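Chapter 5
Learning Two-Handed Tasks from Demonstration

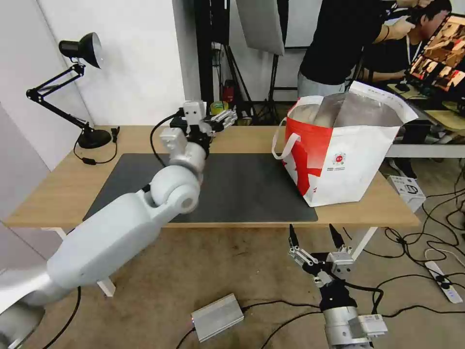

Why would a robot need two different hands?
Many household jobs ask for two kinds of grip at once. A jaw gripper closes hard on one spot and holds it, while a hand with several fingers can reach around a shape, push a flap aside or pull a handle open. When one arm carries each, the robot can hold with one side and work with the other.

Chapters 3 and 4 dealt with a single arm and rigid objects. A block or a cup keeps its shape when it is picked up, so a plan made before contact is still good after contact. This chapter takes up objects that do not keep their shape, and tasks in which two arms must act on the same object. The two subjects are usually studied together. A bag is hard to open with one arm, and a bag is also the plainest case of an object whose shape depends on how it is held.

The method in this chapter is learning from demonstration. A person carries out the task through the robot many times, the robot's joint positions and camera views are stored at each step, and a model is fitted that maps what the cameras see to what the arms should do next. You met the one-arm form of this in Section 3.4. The two-arm form uses the same mathematics, but three things change.

First, the action is longer. Each arm adds its own joint values, and each hand adds more. A jaw gripper needs one number, the opening between its fingers. A hand with several fingers may need one number or more per finger. In the mixed setup used through most of this chapter, the two sides of the action vector do not have the same length, and code that assumes they do will fail, sometimes without an error message.

Second, timing matters. If the left arm holds a tote bag by its handle while the right reaches for a package in the bag, the reach is only useful once the handle is held. A model that predicts each arm separately can learn both motions well and still get the order wrong. Section 5.3 treats this in detail.

Third, the view is often blocked. A camera at the robot's head looks down over its own arms, and during the most important part of the task a forearm may hide the object. Head views should be collected with this in mind. It does not help to remove the blocked views from the training set — the robot will meet them again when it runs on its own.

5.1 The Grilstead Study

Most of the worked examples come from one study, run by Emmett Gallagher and his group at Grilstead. The task set covered unpacking: opening a bag, taking a soft package out, and laying it on a mat. The group collected 3856 demonstrations. Of these, 2163 used a tote bag and the rest used boxes or stiff trays. A further 400 trials were set aside for testing, with bags that did not appear in training.

The study compared two models. The first, called Clomham, predicted the two arms with separate networks that shared only the camera features. The second, called Blackwood, predicted both arms together as one sequence. On boxes and trays the two did equally well. On bags, Blackwood finished the task far more often, and when the group went through the failed Clomham trials they found that most had the same cause: one hand began to pull before the other had a grip.

Read this result with some care. It does not show that joint prediction is better for every two-arm task. The box trials suggest that when the object stays put by itself, the arms can be treated separately at no cost, and separate networks are faster to train. What the study supports is a narrower claim — when one arm's action makes the other's possible, the model has to represent both.

A second finding concerns the operators. The demonstrations were recorded with a control rig called Linik, and new operators tended to move one arm at a time, leaving the other still. A model trained only on their data copied the habit. Adding demonstrations from practiced operators removed most of the pauses, and the number of demonstrations mattered less than who had made them. Section 5.5 returns to this.

Before you go on

You should be able to write the forward kinematics of a single arm (Section 2.2) and explain why errors build up when a learned model acts on its own predictions (Section 3.6). Readers who skipped Section 3.6 should go back to it now. Section 5.2 begins with the choice of coordinate frame for two arms that share a table, and uses the notation of that section without repeating it.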